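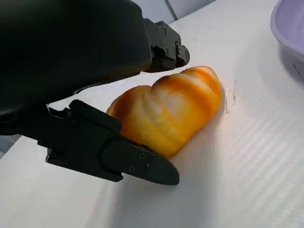 Do I need any baking experience to apply for the Covness Bakery trainee spots?

Experience is welcome but you can start with none at all, as long as you like early mornings and don't mind flour in your hair.

We're a small bread shop in Cestadcombe, and we're looking for two trainee bakers to join us for the winter season. You'll start on doughs and shaping, then move to the ovens once you're comfortable. Abdelkrim Metwally runs the morning bake and has taught most of our team - he's patient, he explains everything twice, and he really loves rye (you will too, give it a month!).
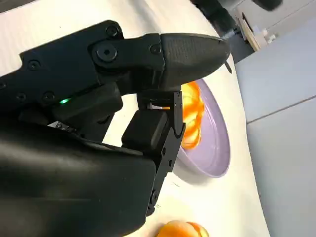
Shifts run from 4 a.m. to noon, five days a week, with a paid half-hour breakfast. Pay is $3200 a month during training and goes up when you take on your own station. Everyone on the team takes home bread at the end of a shift, and we close for two full weeks in August so people can have a proper summer break.

You'll need to be able to lift 54 pounds, stand for long stretches and follow a written recipe. A food handler card is great, but if you don't have one we'll pay for the class.

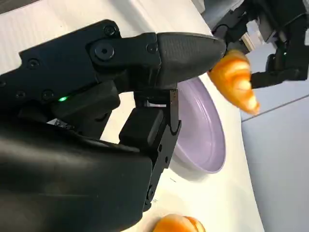
We also supply the Steteo cafes, so some mornings are busy and loud and a lot of fun. If you can drive, tell us, as the delivery route could use another pair of hands and those hours are paid at the same rate.

To apply, send a short note to Rania Mansour at 60 Ndlovu Street, or drop it off at the counter. Tell us what you like to eat and why you'd like to learn to bake it. A resume is fine but a few honest lines will do.

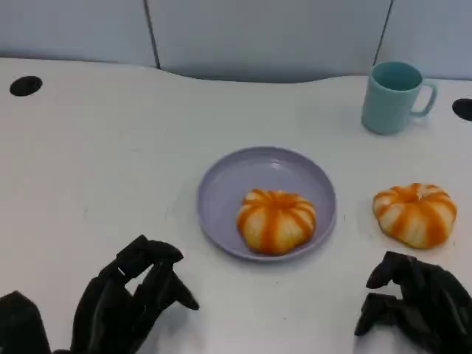 Trial shifts are paid and take place in November 2018. Wear closed shoes and bring an apron if you have one you like.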